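I said in January that I would write something about the small whiteboards, and now it is June. So, a long thread about small whiteboards. Please mute me if this is not your thing.

Background for new people: I keep a study table at home, and I use it for my sums, my language lessons and the household bills. For years I wrote everything on loose paper. I had paper in the drawers, paper in the books, paper under the teapot.

First I bought a big board for the wall. It was a mistake. The wall in our flat is soft and the screws came out in the second week. Also I am short, and the upper third of the board stayed clean for its whole life.

Then I found the standing kind. You put it on the table and it has its own support, and on many models the panel turns on two knobs at the sides. The one I liked best in the shop was from Flomden. The Standoneo was cheaper but it shook when I wrote on it.

What I look for now: the board must be low enough that I can see over it, and heavy enough at the bottom that I can press with the pen. Everything else is taste. I know people who need a magnetic one. I have never put a magnet on mine.

Place matters more than I expected. I tried it on the left, next to the lamp, and I had to turn my neck each time. Now it stands in front of me, an arm's length away, and I pull it closer to write.
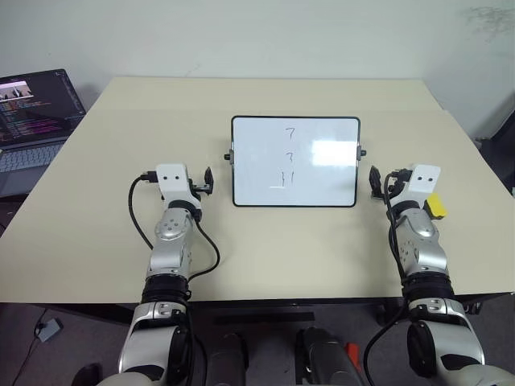
The pen is the thing I got wrong for the longest time. I believed a thick pen was better because you can read it from far. But on a small board a thick pen eats all the space, and after two lines you are finished. With a thin black marker you can put a short column of figures near the middle, as on this one with the black frame, and there is still a lot of white left around it. You see also the bright patch of light on the right half. Glossy boards do this, and if your figures are under the shine you will read them wrong.

So about the shine. I solved mine by tilting the panel a little bit back. Before that I moved the lamp, I moved the chair, I closed the curtain in the middle of the day. Tilt first, move the furniture after.

A matt board has less shine, but the ink stays in it like a ghost. I had a matt one from Mets and after two months I could still read an old telephone number in the corner. I gave it to my neighbour's children and they draw horses on it.

How I write a sum on it: one column, figures under each other, one short line for the answer. I learned at school to leave a finger of space between the rows and I still do it. When I am tired my 7 looks like a 1, so I put the little bar through it. 700 and 100 are not the same gas bill — ask me how I know.

Last month I added 91 and 1251 and I got a number so wrong that I went to make tea. I had put the 9 under the 2 on the left, so it was nine hundred. With paper I would be crossing out and getting angry. With the board I wiped one row and did it again.

For wiping I use an old cotton sock. The felt eraser which comes in the box is fine for one week and then it only moves the dust. Once a week I take a damp cloth, and I dry the board before I write again. If you write on a wet board the pen dies.

Please store the pens lying flat. I kept mine standing in a cup with the tip up, and they became pale one after the other. The Virico ones lasted a bit longer than the rest, but they also smell stronger — I open the window.

Someone asked me if it is not the same as a tablet. For me no. The board is small, it fills up, and then I must decide what is worth to copy in the notebook. Most of it I wipe.

One thing I still have not solved: where to keep the cap of the pen while writing. I hold it in my teeth, and my dentist does not like this. If you have a better way, please write it under this post.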